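# Water, Burrs and the Second Shop

The first thing that went wrong at the second Zunora was the water. The beans were the same, the espresso machine was the same model, and the recipe card taped above the grinder had been copied line for line from the shop on Sutcliffe Street. The coffee tasted flat and chalky. Alistair Gunn, who owns both places, spent two days changing the grind before he put a test strip in a cup of tap water.

Sutcliffe Street sits on the soft side of town. The new shop, in the Imbridge district, draws from wells, and its tap water is hard enough to leave a white ring in a kettle within a week. Water makes up most of any cup of coffee, and its mineral content decides how much flavor comes out of the grounds. Gunn knew this in the way that most café owners know it. He had never had to act on it.

"I had a line in the budget for chairs and a line for a sign," he says. "I had nothing for water. I assumed water came with the lease."

The lease covered a former shoe repair shop with a narrow front, a deep back room and one drain in the wrong place. Moving the drain took longer than any other job in the build. The bar had been drawn against the left wall, where customers would see it from the door. The drain was on the right. A pump would have solved it, but a pump under a bar makes noise and will one day fail during the morning rush. Gunn turned the drawing over and built the bar on the right.

That choice set everything else. The espresso machine went closest to the drain, the grinders beside it, and the filter brewer at the far end next to the hand sink. Milk is kept in a low refrigerator under the machine, so a barista can pour, steam and wipe down without taking a step. The register is by the door. On paper this splits the bar into an order end and a pickup end, and in practice people still wait at the register, facing the wrong way.

## Treating the supply

Hard water does two kinds of damage in a café. It leaves scale on heating elements and inside valves, which shortens the life of the equipment. It also changes the cup. Bicarbonate, the part of the water that resists acid, mutes the bright notes in a light roast, and a coffee that tastes of orange in one district can taste of cardboard in the next.

There are several ways to deal with it. A softening cartridge swaps calcium for sodium and protects the boiler, but it does little about the bicarbonate. A different type of cartridge swaps calcium for hydrogen, which lowers both. Reverse osmosis strips out nearly everything, and some mineral content then has to be put back. Water with no minerals at all makes thin, sour coffee and can be hard on metal parts.

Gunn chose reverse osmosis with a blending valve. The valve lets a small share of filtered tap water back into the treated stream, and the share can be changed by hand. The system, with its storage tank, came to $2,529 before installation. It stands in the back room, on the shelf that was meant for paper cups.

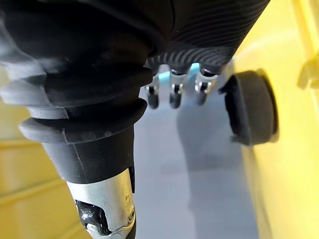
Setting the valve took an afternoon. The staff brewed the same coffee at several blend settings, let the cups cool and tasted them without knowing which was which. The setting they liked best was a little harder than the water at Sutcliffe Street. Gunn wrote the number on the pipe in marker and asked that it be left alone.

The number has moved twice. Well water is not constant, and the district shifts between sources as demand rises and falls. The opening barista now tests the blended water each morning before the first shot is pulled, and writes the result in a notebook beside the grinder. If the reading drifts outside the range on the inside cover, the valve gets a small turn. If it stays in range and the coffee still tastes wrong, the problem is elsewhere, and the grind is the next thing to check.

## What the grinder does

The old shop uses a grinder with conical burrs. The new one has flat burrs, bought on the advice of the roaster, Sostoleck, which supplies both locations. The difference is in the spread of particle sizes. Flat burrs tend to give a narrower spread, which makes for a clearer cup with more separation between flavors. Conical burrs tend to give more fine particles, and with them more body.

Neither is better in general. A conical grinder forgives a dark roast and a busy hand. A flat grinder shows what is in the bag, including faults. For the first month at Imbridge the house espresso, a blend that had sold well for years, came across as sharp. Customers who knew it from the other shop said so.

Sostoleck offered to change the roast. Gunn asked for the drop temperature – the bean temperature at which the batch leaves the drum – to be raised slightly for bags going to Imbridge, with no change to the blend itself. The roaster agreed, on the condition that the two versions be labeled. The bags are now marked with a colored sticker. They have been mixed up once.

New burrs also need time. Fresh cutting edges give uneven results until some coffee has passed through them, and the settings shift as they wear in. The roaster's advice was to run old stock through before opening. Gunn ran through what he had, which was less than advised, and the grind kept drifting during the first weeks of trade. The recipe card was rewritten so often that it was replaced with a small whiteboard.

## The menu, shortened

Sutcliffe Street sells sandwiches, soup, four kinds of cake and a breakfast plate. Imbridge sells toast. The back room has no space for an extraction hood, and without a hood there can be no grill or fryer. An electric oven of the countertop type was allowed, so pastries arrive par-baked and are finished on site in small trays.

The toast is cut thick and comes with butter, with jam, or with soft cheese and pickled onion. The bread is a pan loaf with some rye in it, and it is better on the second day than on the first. Deliveries are timed for that. A loaf that arrives in the morning is sliced the following morning.

A short menu has effects beyond the kitchen. Tables turn over faster. Fewer plates go through the dishwasher, which is an undercounter unit and would not keep up with a breakfast service. The average sale is lower than at the old shop, and the number of sales is higher. On a good day Imbridge serves 434 drinks. Food comes to a small part of the take, and Gunn has stopped trying to raise it.

He has also dropped the large size. The bar stocks two cups, one for espresso drinks and one for everything else. The small range means one lid fits all takeout orders. Complaints were frequent in the opening weeks and are now rare, though one regular still brings a travel mug well above the limit and gets it half filled.

## Sound and seats

The room holds 35 seats. The floor is hard, the ceiling is high and the front is mostly glass, and before treatment a grinder running at the bar could be heard clearly at the rear wall. Felt panels were fixed to the ceiling in two rows. They did less than expected. The change that worked was a bookcase, placed at a right angle to the wall behind the register and filled with whatever came to hand.

Seating is mixed. Stools run along the window, small tables fill the middle, and a long bench takes up the back. The bench is the most popular spot and the hardest to manage. It has the only wall outlets in the customer area, and people with laptops reach it early and stay. There is no time limit. Gunn considered one, then had the outlets switched off during the lunch period instead – a compromise that has annoyed both groups in equal measure.

The window stools are nearly always free in the afternoon, when the sun comes straight in. A blind has been ordered. The first one supplied was the wrong width.

## Staffing two rooms

The harder question was people. The plan was to rotate all staff through both shops, so that any of them could cover any shift. It lasted three weeks. The two bars are mirror images, and a barista who had learned one would reach the wrong way in the other. Milk was spilled. Shots were pulled on the wrong recipe.

Each shop now has its own crew, with two people trained for both. Those two are paid more per hour and choose their shifts first. They also carry tasting notes between the shops, and it was one of them who found that the Imbridge filter brewer was running cooler than its display showed. The thermostat was replaced under warranty.

The brewer makes a batch from 400 grams of coffee at busy times and half that in the afternoon. The smaller batch needs a finer grind, since water passes through a shallow bed faster. For a while the same setting was used for both, and the afternoon coffee was weak. There are now two marks on the grinder dial, one in red tape and one in blue.

A third shop has been mentioned. The landlord at Imbridge owns a unit near the rail station and has offered it from October, at a rent Gunn describes as fair for a room without a restroom. He has been to see it once. He measured the distance from the drain to the front wall, filled a bottle at the tap and took it back to be tested.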